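The Shrinking Supper

When Hema Kurup moved to Tadcombe in April, she gave away a dining table that sat 8. Her new apartment measures 300 square feet, and the table would have needed most of them. She kept one chair, a good knife and a stockpot she now stores her sweaters in.

Cooking for one has always had an image problem. Recipes serve four, six, or a visiting choir. Cut one down and you are left staring at a third of an egg. Kurup's answer is to ignore recipes and eat lentils, which she says divide without complaint.

Her neighbor Alois Nägeli, 73, takes the opposite line. He makes the full pot of goulash and eats it until it is gone, a process he compares to military service. His wife used to handle the paprika. He has been overdoing it ever since, with no plans to stop.

They do trade now and then, a bowl of lentils for a bowl of goulash, passed across the landing at six in the evening. Neither has suggested eating at the same table. There is the matter of the one chair.

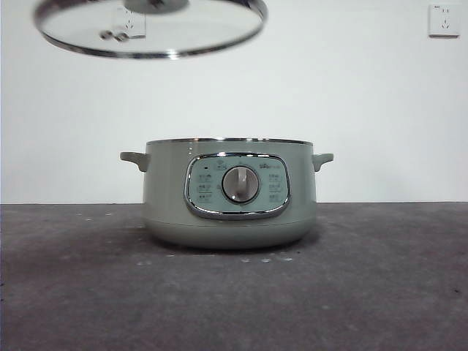
A small electric pot suits a small counter.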